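The Riston Clinic newsletter has 3,906 subscribers, and for most of its life it could have been read aloud at a bus stop without turning a head. It ran flu shot hours and parking news. Every January it ran a recipe for lentils.

Then Maxine Trevaskis, a family doctor with a low tolerance for lentils, was handed the back page and wrote 200 words on how it feels to run 95 minutes behind by lunch. She described eating a granola bar in the supply closet while a patient knocked to ask if she was in there. She was.

Replies came in by the dozen. Patients apologized for their rashes. Two surgeons asked to be next, and one of them turned in a draft so long it had to be sent back with a note about the size of the page.

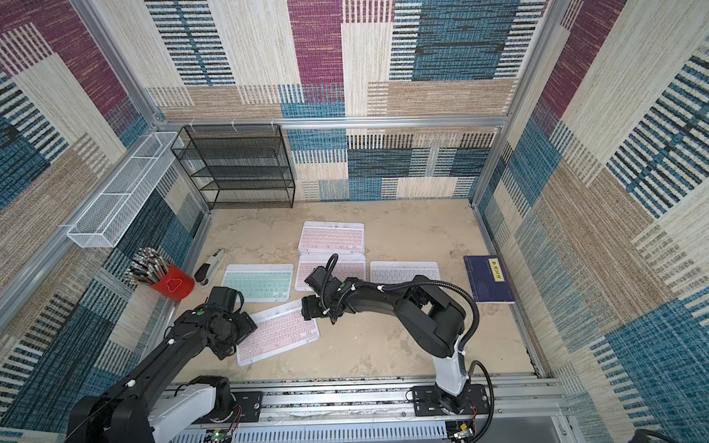 Murray Gagnon wrote in to say that he had been going to Riston since his knees were good, that he had no wish to know when his doctor was hungry, and that he would like the lentils back. His letter was printed in full, under a larger headline than the surgeons got.

Trevaskis took it well. Her next column was on why doctors say "a little pinch" before things that are no such thing, and Gagnon has already sent his reply.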